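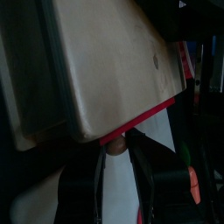
The trade delegation from Nurkora left Lendthorpe on Sunday, and I have been reading the agreement they signed while they were in town. The local paper gave it a front page and a photo of people shaking hands. Most of the coverage was about the dinner. The part I wanted to know about was the tariff schedule, and in particular what it does for finished wood goods, which is what my side of the business depends on. A pale surface with a wood grain, a rounded edge and one dark spot toward the side can fall under a few different headings, depending on what it is made of and what it is going to be used for. Put a red strip along the edge and someone at the port may decide it is a different product again. The new agreement was supposed to clear that up, and it partly does.

The text runs to 35 pages. I read all of it over two evenings, and then I went back and read the annex again. The main body is mostly statements of friendship. Both sides "recognize the importance of" quite a lot of things. The useful material starts at the annex, where the duty on furniture parts drops in stages and the duty on unfinished boards goes away on the day the agreement takes effect.

No date is given for that. It takes effect once both legislatures have approved it, and the one in Nurkora is not back in session until November. The last agreement of this kind waited almost 2 years for a vote. I was told at the time to expect it by the summer, so I priced a spring order as if the lower rate would apply, and then I paid the old rate on everything. I won't do that again. My orders for the rest of the year are priced at the current duty.

The other thing missing from the coverage is the paperwork. To get the lower rate you need a certificate of origin from a recognized body in the exporting country, and the annex names only 2 of them, both in Buvow. If your supplier is near Buvow that is fine. Mine is at the other end of the country. They will have to send the documents by courier, wait for a stamp, and get them back before the container can leave. I wrote to them to ask what this will cost. They said the fee is 600 in their currency per shipment, plus the courier, and they would prefer that I pay it. On a full container I can absorb that. On a small mixed load it eats most of the savings.

Larger importers will do well out of this. Andrade has its own customs staff and brings in full loads every month, so a flat fee per shipment hardly matters to them. I don't blame them for that. They were at the table during the visit and smaller businesses weren't, and the result looks about how you would expect. There was a public comment session, held at ten in the morning on a workday. I had a delivery coming in and couldn't go.

I did send written comments afterward. I asked for three things: more certifying offices outside Buvow, a lower fee for small shipments, and a plain list of which product codes are covered. I got an automatic reply with a reference number. If I hear anything more I will post it.

I'm still in favor of the agreement, for what it's worth. The old duty on boards never made much sense to me — hardly anyone around Lendthorpe was making a competing product, and the people paying it were mostly small shops. Getting rid of it is a good step. I would just like to see the visit reported as a first step, with a vote and a lot of forms still to come, and less space given to the menu.

A reader asked last month whether goods already in a bonded warehouse would get the new rate. As I read the annex, they would, as long as they haven't been cleared before the effective date and the certificate was issued before they shipped. That second condition rules out anything sitting there now. Check with your own broker before you rely on my reading.

Recent posts
What a certificate of origin has to say
Why I stopped using two freight forwarders
Exchange rates and the spring order
Notes from the Lendthorpe budget hearing
Bonded storage: when it pays and when it doesn't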